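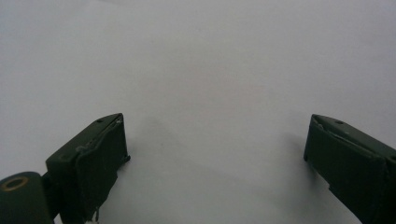
Plain white surface, no visible texture, seams or markings.

Surface Finish Inspector (part-time, fixed term)
Cerico, Naltberg site
Reference: 314

Cerico makes white work surfaces and wall panels for laboratories, kitchens and clinics. The Naltberg site is hiring one inspector for the finishing hall. The position is 30 hours per week for a term of nine months, with a possible extension. Start date is in January.

The work

Panels arrive from the coating line on racks. The inspector looks at each panel under two light settings, one from above and one at a low angle, and decides whether it passes, goes back for rework or is scrapped. Most panels are plain white with a matte finish. Faults on a surface of this kind are small and low in contrast, and many show up only when the panel is turned or the light is moved.

Duties include:

Checking panels for pinholes, dust, scuffs, drips and color shift
Telling uneven shading in the coating apart from uneven light on the table
Marking faults with removable tape and entering them in the log
Wiping panels down before and after inspection
Comparing each batch with the reference panel kept in the drawer by the door
Packing passed panels with paper between faces
Cleaning the inspection table at the end of the shift

Volume depends on the season. The hall handles about 2000 panels in a busy month. Panels are lifted by two people. Inspectors do not lift alone.

What we need from you

Normal color vision, with or without glasses. A short color test is part of the interview.
Steady attention during repeated visual work
Clear handwriting and basic computer skills
Able to stand for most of a shift — a stool is available for desk entries

Experience in painting, printing, cabinet work or quality control is useful but not required. Training takes place on site during the first weeks, next to a current inspector. New staff do not sign off batches until they have completed the Bautista chart set, our in-house series of sample faults.

Conditions

The shift runs from 7:00 a.m. to 1:00 p.m. with one paid break. Work coats and cotton gloves are supplied. Rings, watches and belt buckles have to be covered or left in a locker, as they scratch the coating. The hall is kept at an even temperature and has no windows, so daylight does not change the appearance of the panels. Pay follows the Naltberg site scale, grade two, and is paid monthly.

Parking is free behind the loading dock. The Clitley bus stops at the main gate, but the first bus gets in after the shift starts. Applicants without a car should ask about the shared van.

How to apply

Send a resume and a short cover note to the Naltberg site office, or hand them in at the gate before 3:00 p.m. Put the reference number on both. Interviews last one hour, including the color test and a trial inspection of a small set of panels. Please do not wear tinted lenses to the interview.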